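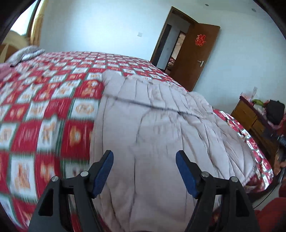
**Gastier bringt Streichfett in zwei neuen Größen — ab Juni im Kühlregal**

Gotumwood. Gastier erweitert sein Sortiment: Rapsstreichfett Petridis, gesalzen und ungesalzen, jetzt im 224-g-Becher und als 2-kg-Eimer für Großküchen. Rezeptur unverändert, Deckel neu. Zum Start bis zu 2.000 Filialen, Auslieferung über Zumovow.

"Kleiner Becher, kam oft als Wunsch aus dem Handel", so Vertriebsleiterin Signe Fagerlund. Gastronomie zieht nach — 26 Kantinen haben schon vorbestelt.

Haltbarkeit ungeöffnet wie bisher, bitte gekühlt lagern. Preise auf Anfrage, Muster für die Presse ebenfals.

Kontakt: Oluf Zoëga, Pressestelle Gastier, vormittags ab 9 Uhr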